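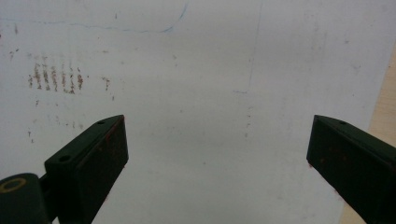 Vilja thinks the head gasket is fine and I should stop looking at it. Her note on the clipboard says the white smoke at startup is a valve seal thing, or just old gas, and that I pulled the head two weeks too early. Maybe so! But it's off now, so it's getting done.

Sunday, late morning start

Still on the Pristen, the little four cylinder. I got the head over to the bench and spent most of the morning scraping. The old gasket came off the head side in big pieces, which was nice, and off the block side in crumbs, which was not. I used a plastic scraper and a lot of patience, then the brass one where the plastic gave up. Rags stuffed in all the bores, and the vacuum after that.

Checked the head with the straightedge, lengthwise, crosswise and both diagonals. Couldn't get the thinnest feeler under it anywhere except a tiny spot by the rear water passage, and even there it only just caught. I'm calling it flat. Úna Ó Flaithearta wants it skimmed anyway but she wants everything skimmed.

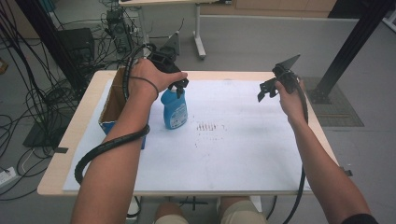 Bench, Sunday.

Head bolts next. I laid them out in order on cardboard with the holes numbered, same as always. Two had rust down near the threads, so I'm buying the full set instead of mixing old and new. The Lam kit comes with bolts and washers and the Etum one doesn't — worth remembering before anybody orders the cheap one again (me, last time).

Chased the threads in the block. Number 5 was full of gunk and took a long time to come clean, brake cleaner, blow it out, again, again. There was coolant sitting in the bottom of it. If I'd torqued a bolt down on that I could have cracked something, so please, whoever does the next one, check the blind holes.

Torque plan, copied from the Zalov manual so I don't have to dig for it: first pass 32 all around, second pass 60, center out, oil on the threads and under the bolt heads. Foot-pounds. The manual has the other units in the next column and I've read the wrong column before.

Still to do:
Order the Lam kit
Valve seals while it's apart (okay, Vilja, you get your seals)
Find the other dowel, it was in the magnet tray on Friday
New thermostat, the old one sticks

Stopped at 4 with the block covered up. The water pump bearing feels a little rough when I spin it by hand and I haven't decided what to do about that.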